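How to Write Down Where Everything Is Before You Need It

Every household has one person who knows how things work, and that person is always out when things stop working. If you live alone, it's you, and you have forgotten. This tutorial is for making a house binder: one plain folder with enough in it that a tired person can find the water shutoff without calling anybody.

You need a two-inch ring binder, a pack of dividers, a pen that works, and one free afternoon. An app will do the same job until the afternoon the internet goes out, when the instructions for restarting the internet will be safely stored on it.

Step 1. Walk the house with a notepad

Start at the front door and go room by room. Write down anything that has a switch, a valve, a filter, a battery or a warranty. Don't sort it yet. I did mine in February, in a coat, and still came away with 109 lines, several of which just said "what is this."

Look behind things. The model number is always on the back, near the floor, in gray type on a slightly different gray.

Step 2. Cut the list down

Cross out whatever you would simply replace if it died. The toaster does not need a page. The furnace does, and so does anything that can leak. I got mine down to 24 pages, one of them entirely about the garage door, which has moods.

Step 3. Give each thing one page

At the top, put what it is and where it lives. Under that, the model number, the date you bought it if you know, and who to call. Then write the steps for the one or two jobs you do on it, in the order you do them. My Virkness dehumidifier page reads:

Turn it off at the wall.
Slide the bucket out slowly.
Slower than that.
Empty it in the laundry sink.
Push the bucket back until it clicks twice.

Write "the red handle to the left of the water heater," and never "the usual valve." There is no usual valve for somebody who has lived there a week.

Step 4. Don't skip the computer

An old desktop deserves a page like anything else. List what's been added or swapped, where the install discs or license emails are kept, and which cable goes to which drive. If you ever have the side off, take the chance to copy down the power supply's label, if you can get at it, and note the color of any data cable you'd have to put back.

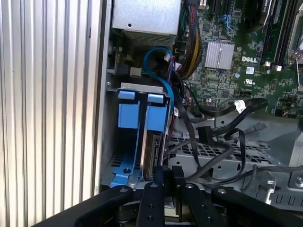
Hsin-yi Yang
Household Editor

Passwords don't go in the binder. Write down where they are kept and who else can get to them, and leave it there. A binder on a kitchen shelf is read by babysitters, plumbers and every relative who has ever said "don't mind me."

Step 5. Test it on someone

Hand the binder to a person who doesn't run the house and ask them to do one job from it while you sit on your hands. Give them 30 minutes. Mine was sent to change the filter in the Heken air cleaner and came back to ask what a "flap" was. There were three flaps. The page now has a drawing, and it is a bad drawing, and it works fine.

Fix whatever tripped them up that same day. You will not remember by the weekend.

Step 6. Keep it alive

Put the binder somewhere visible and slightly in the way. Ours stands beside the cereal. Tie a pen to it with string. When something gets repaired, write the date and the price on its page before you file the receipt, and cross out old phone numbers so they can't be read at all.

Twice a year, when the clocks change, flip through it and pull the pages for things you no longer own. I carried a full set of instructions for an Obi bread machine for longer than I ever carried the bread machine.

A few pages people forget

The thermostat schedule, and how to override it without erasing it.
Which breaker covers the fridge.
Trash days, including the confusing holiday ones.
What the cat eats and what the cat says it eats.
The spare key, described in a way that makes sense only to friends.

Last updated Wednesday, April 4, 2018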